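Treveser Teaching Kit for Tabletop Arms

Stoststead / Products / Teaching and Teleoperation / Treveser

Part group: Treveser
Status: In stock
Page last revised Feb 17, 2020

Treveser is a hand-teaching and remote-operation kit for a tabletop robot arm. The operator shows the arm a task, either by moving the arm directly or by moving a small leader arm that the robot follows. The kit records the motion, the gripper position and the camera video against one clock, so every demonstration plays back as a single file.

It is sold to shops and labs that already own an arm and want to collect demonstrations without building a rig from scratch. If you need an arm as well, see the Skoryk bundle at the bottom of the page.

Two ways to teach

Hand guiding. Press and hold the green button on the wrist collar and the arm goes slack enough to move by hand. Let go and it holds position. Short taps on the same button open and close the gripper. Hand guiding works best for slow tasks where you need to feel contact, such as seating a part in a fixture. Your hands will show up in the wrist camera, so keep them behind the collar if you plan to train on the video.

Leader arm. The leader is a passive copy of the arm, scaled down, with a trigger in the handle. It clamps to a second table or to the same one. Most customers use this mode for picking and sorting, where they record a lot of demonstrations and want no hands in view. Motion can be scaled from the foot switch.

What is in the box

Leader arm with table clamp
Wrist collar with enable button
Foot switch (start, stop, discard)
2 fixed cameras with gooseneck mounts
1 wrist camera
Sync box and power supply
Cable set, including 12 hook-and-loop ties
Ikstead recording software, one seat

The arm, gripper, table, bins and computer are not included.

Specifications

Leader joints: 7
Recording rate, joint data: 75 samples per second
Storage: up to 1,000 demonstrations per project file
Connection: wired Ethernet, sync box to computer
Emergency stop: passes through to the arm's own stop circuit

Recording software

Ikstead runs on the computer next to the cell. The main window shows the camera feeds, the joint traces and the state of the foot switch. Press start, do the task, press stop. If the attempt was bad, press discard before starting the next one and it will not be written to the project. Attempts can also be marked later from the list view.

Each demonstration carries a task name, an operator name and a free text note. We suggest agreeing on task names before the first session. Renaming is possible but has to be done one file at a time in the current release. Hanna Yurchenko is working on a batch tool.

Setting up the workspace

Bin placement matters more than most new users expect. Set the bin where the gripper can reach all four inside corners with the wrist pointing down, then mark its position with tape. Deep bins with a rolled rim are the hardest case for a low side camera.
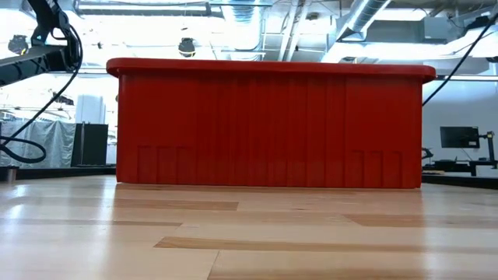 Camera height should be checked with the bin already on the table, from the recording computer and at full size. With the lens close to the tabletop, a bin like the red one shows its ribbed front wall and hides its contents, so anything the gripper does below the rim goes unrecorded from that side. Raise the side camera until the bin floor is visible, or use the wrist camera for that part of the task. Watch for glare as well. A glossy wood surface under bright ceiling lights gives a sheen at its far edge, and small shiny parts get lost in it. A matte mat fixes this for most tables.

Leave enough slack in the arm cables for full travel, but tie them so a loop cannot catch on a bin. Run the arm to its joint limits once at low speed before recording.

Training and support

The purchase price covers a remote setup session with Delia Benítez or Arsen Polishchuk. On-site training is quoted separately and takes two days. Replacement triggers and collar buttons are kept in stock.

Ordering

Treveser kit, standard
Treveser kit, long cable set
Skoryk bundle (kit, arm and parallel gripper)
Extra Ikstead seat

For quotes, contact Garnet Paquette in sales. Include the make and model of your arm and the controller version. Adapter plates are made to order, and the kit ships with the plate fitted to the collar.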